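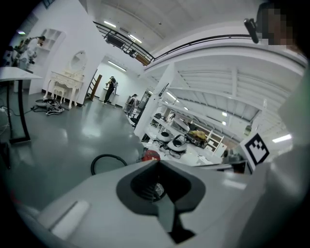 ## Bramel clip-on reading light

I bought this for one reason: following along in the script while my friends rehearse in the dark. We're doing a two-act family drama by Rin Kawaguchi (63 pages, lots of slammed doors) and I'm on book every night.

The low setting is lovely, warm and soft, and nobody on stage has complained!

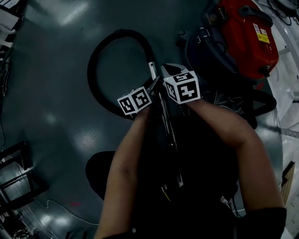
The clip is stiff, though, and it chewed up page 31. I'd still buy it again over my old Hikov, which buzzed all through the quiet bits.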